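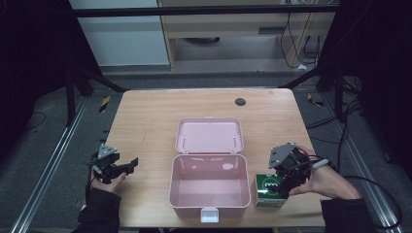

Page 6 of 12

Support ticket 3329
Product: Prasari hinged storage box, pink, with front latch
Supplier: Badeck
Category: Lid / hinge / latch
Opened: October 2018
Status: Closed, part sent

Reported problem

Customer keeps small boxed items in the pink box on a wooden table. The latch tab on the front no longer holds. It clicks when pressed, then lets go when the box is picked up by the lid. The lid also feels loose on one side. Customer wants to know whether the box is overfilled or the latch is worn.

Photo on the ticket has the box open and empty, with the white latch tab hanging from the front rim. Small white and green cube box next to it. Both hinge pins can be seen inside the lid.

First reply

Please try the following with the box empty.

1. Put the box on a flat surface, away from the table edge so the latch tab can hang or swing freely. On the photo the tab overlaps the edge, and that is fine for loading, but don't press the lid down with the tab caught between the box and the table.
2. Close the lid slowly and watch the back. Both sides should come down together.
3. Press each hinge pin inward with a thumb. A pin that moves needs to be pushed back until it stops.
4. Wipe the front rim and the inside of the tab with a damp cloth. Let them dry.
5. Close the latch and lift the box by the lid, an inch or two, over the table.

Customer update

Steps 1 to 4 done. The left pin moved and went back in with a click. Lid now closes level. Step 5 failed twice and held once. With the cube box inside, it failed every time.

Second reply

The hinge is fine then. Does the lid touch the cube box before it reaches the rim? Put a strip of paper across the top of the cube, close the lid and pull the paper. If it drags, the item is too tall when standing up and should go in a deeper box. The Thygesen insert takes up height too, so take it out if you have one.

Customer update

No insert. Paper slides out freely. Latch still opens. There is a pale line across the tab where it bends.

Diagnosis

Tab worn at the bend. The tab is rated for 1,000 openings and this box is used daily at a packing table. Contents are not the cause.

Action

Replacement tab sent from the Gasus warehouse, white, same fitting. To fit: open the lid all the way, slide the old tab sideways off the rim, slide the new one on from the same side. No tools. Carry the box from underneath until the new tab is on.

Closing note

Customer confirms the new tab holds with the box full. Old tab thrown away. If the left pin works loose again, reopen under this number and ask for a hinge set.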